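Ultetti 부고 말뭉치 데이터 카드

지역 신문과 장례식장 누리집에 실린 부고 400건을 모은 텍스트 자료다. 고인의 이름, 나이, 거주지, 유족 관계에 표지를 달았다. 초안은 Francine Desjardins가 썼고 원대한이 10월 29일에 고쳤다.

먼저 의심부터 적는다. 부고는 유족이 쓰고 장례식장이 다듬은 글이라 사실 기록으로 믿기 어렵다. 117건은 출생 연도와 나이가 서로 맞지 않았다. 어느 쪽이 틀렸는지 확인할 길이 없어 원문대로 두었다. 이혼한 배우자나 연락이 끊긴 자녀는 아예 빠지는 일이 많을 텐데, 얼마나 빠졌는지는 이 자료로 알 수 없다. 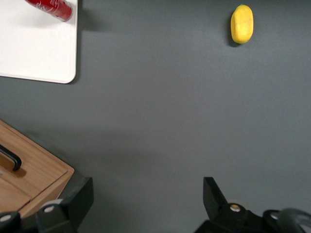 그림 1. 회색 탁자 위의 레몬과 빨간 캔

관계 표지는 6종이다. 표지 작업자 3명의 일치도가 높게 나왔지만 크게 믿지 않는 편이 좋다. 세 사람 모두 Jarosław Nowakowski가 만든 같은 지침을 읽었고, 애매한 문장은 9월에 모여 합의로 정리했다. "가족 같은 친구"를 유족으로 볼지는 지금도 의견이 갈린다.

알려진 문제
- Morin 지역 부고가 지나치게 많다.
- 같은 고인의 부고가 두 신문에 실린 경우를 다 걸러내지 못했다.
- 재혼 가정의 의붓자녀 표지는 일관되지 않다.

족보 작성이나 사망률 추정에는 쓰지 말 것. 이름 인식 실험 정도라면 쓸 만할 수도 있다. 삭제 요청은 Odovow 저장소의 이슈란에서 받는다.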